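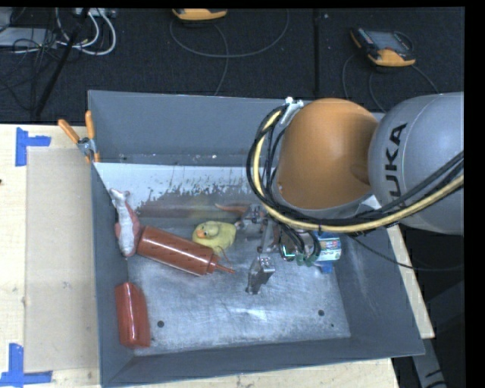
Tamás Takács

Chapter 12
Choosing a Grasp in a Cluttered Bin

In the last chapter the objects were spread out on a flat surface, and each one could be treated as a problem of its own. The camera found an object, the planner picked a point above it, and the hand came straight down. Most of the code you wrote for that exercise will still be useful. The part that picks the point will not survive this chapter.

A bin changes two things. First, objects touch and lean. A toy animal may stand against one wall with a second item under it, and a squeeze bottle may lie right beside both. A program that draws one outline around all three will aim for the middle of the group, where there may be nothing to hold. Second, the bin has walls. The arm that reaches in has a wrist, a sensor and a bundle of cables, and all of them need room. A rubber duck in the open is an easy pick. The same duck close to a wall can be out of reach for half of the hand angles your planner would like to use.

We will split the job into four stages and keep them as separate programs that pass messages to each other. The perception stage turns a depth image into a cloud of points and removes the points that belong to the bin. The proposal stage suggests hand poses, good and bad, without worrying much about which is which. The scoring stage ranks them. The planning stage takes the ranked list and looks for a path to each pose in turn, stopping at the first one it can reach without a collision.

You could combine the middle two stages, and many published systems do. I keep them apart here so that you can replace the scorer without touching anything else. Section 12.4 uses a hand-written scorer based on surface angles. Section 12.6 replaces it with a small trained network. Both read the same input file.

The running example comes from the Braltska bin set, which has 1870 recorded attempts with toys and household objects. Each record holds the depth image before the attempt, the pose that was sent to the arm, and a single value for whether the object was still in the hand after the lift. We set 400 records aside for testing. Do not look at them until Section 12.7.

A word on walls and floors. It is tempting to find the bin again in every image by fitting flat planes to the points. With sloped sides this works less well than you might expect -- a large object lying against a slope can pull the fitted plane toward itself, and the program then deletes part of the object along with the wall. If the bin is clamped to the table, measure it once with nothing in it, store the model, and subtract that. Shiny or scratched metal can also return missing or wrong depth values. Mark missing values as unknown. Do not set them to zero, or the planner may treat them as real surfaces in the wrong place.

The planner needs the same bin model, made slightly larger on every side. We use a margin of 22 millimeters at first and reduce it in the exercises. Cables are harder, as they move with the arm and have no fixed shape. The simple answer is to wrap the wrist in a box big enough to contain them and check the box for collisions. This throws away some poses that would have been fine -- usually the ones nearest the corners.

Before you start, you should be able to convert a point from the camera frame to the base frame of the arm and back again. If your answer after the round trip differs from the point you began with by more than rounding error, return to the calibration exercises in Chapter 9.

12.1 From Depth Image to Points

Each pixel in a depth image stores a distance along the viewing axis of the camera. To turn that distance into a point in space, we need the focal length and the image center, both of which are stored in the header of every Braltska record.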